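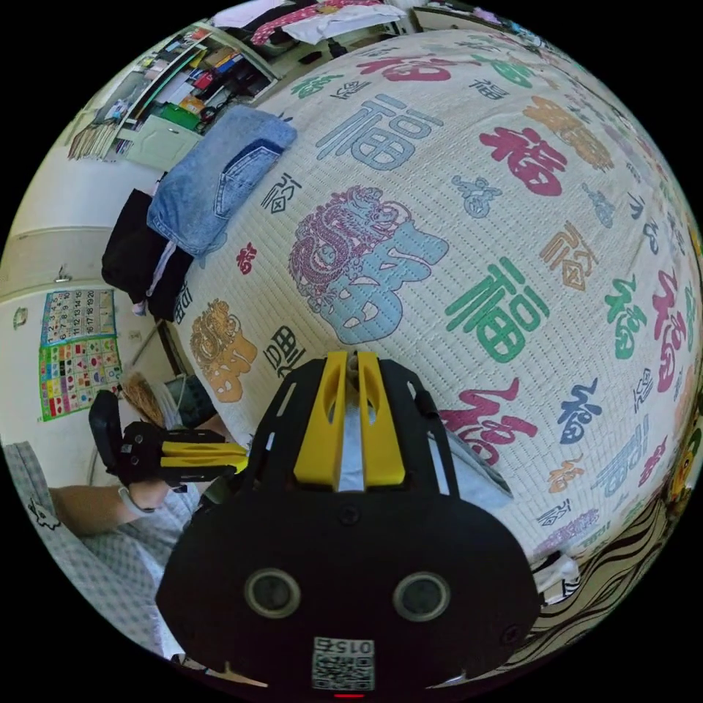
White quilted bed sheet with the "福" character and lion heads, on a large bed.

Festive bed sheets - frequently asked questions

Last revised in August by Lilla Bodnár, Turance home textiles

Many customers write to us with the same questions about the printed quilted sheets, so I collected the answers on one page. If your question is missing, please write to the shop and I will add it.

What does the character on the sheet mean?

The character 福 is read "fu" in Mandarin. It is usually translated as good fortune, blessing or happiness. In many homes it is put on doors and windows at the Lunar New Year. On bedding it is used for New Year also, but people buy it as a wedding gift or for a new home.

And the lion heads?

They are in the style of the lion dance, which is performed at New Year and at openings of shops and restaurants. The lion is thought to bring luck and to keep bad things away.

Is there a right way up?

Yes and no. The sheet has no sewn top or bottom and it will fit in both directions. But the characters can be read only from one side, so most people want to have them upright when they stand at the foot of the bed. Find one big character, turn it toward you, and then spread the rest.

Some customers ask if it is a mistake to have 福 upside down. There is a known custom of hanging it upside down on purpose, as the word for "upside down" sounds like the word for "arrived". So if you made the bed the other way and you are too tired to change it, you can leave it.

Which colors are in the print?

Blue, green, red, pink, orange and gray on a white ground. The colors repeat over the whole sheet, but two sheets from the same roll can start at a different place in the pattern. If you order a pair for two beds, they will not be identical at the corners. We can not exchange a sheet for this reason.

How do I measure my mattress?

Measure the width, the length and the height without any bedding on it. For the height, press the tape lightly to the side and do not push the mattress down. If you use a topper, measure with the topper on. Please send us all three numbers and not only the name of the size, because a "queen" from one maker can be taller than a "queen" from another.

Our fitted model, the Garkik, takes a mattress up to 13 inches high. The flat model, Dundlow, has no elastic and must be tucked in by hand.

My sheet makes waves in the middle. What can I do?

A quilted sheet is thicker than a plain one and it does not stretch much. Put on the two corners at the head first, then go to the foot and pull the opposite corners down well under the mattress. After that, smooth from the middle to the sides with flat hands. It is much easier with a second person, each one on her own side of the bed. If the waves come back every morning, the sheet is probably too big for your mattress and you should write to us.

Can I sleep directly on it?

Yes. It is made as a sheet, and the quilting gives a little softness. In summer some people find it warm and put a thin cotton sheet over it - then you lose the print, of course.

How should I wash it?

Wash it alone the first time, in cool water, with a liquid detergent. Later you can wash it with other light things. Please do not use bleach or a powder with whitener, the reds and pinks will suffer first. Close zippers on anything that goes in the same load, they catch the quilting thread.

The machine should not be full. If you have to push the sheet in, take it to a laundry with a bigger drum.

Can it go in the dryer?

On low heat, yes. Stop it after 50 minutes, shake the sheet out, turn it and start again if it is still damp inside the padding. On a line, hang it over two lines so that it is not folded sharply. Direct sun for the whole day will fade the print.

A quilting thread came loose. Is it a defect?

If it is a new sheet, send a photo to Flor Condori in our returns office and she will decide with you. If it is after washing, do not pull the thread. Bring it to the back side with a needle, make a small knot and cut it.

Do you have pillowcases that match?

Not with the lion heads at the moment. The plain Kuusisto pillowcases go well with the print, most people choose the red or the gray ones.

How do I store it until next year?

Wash it, dry it completely, and fold it loosely with the print to the inside. A cotton bag is better than plastic. Vacuum bags save space, but they press the padding flat and it needs some days to come back.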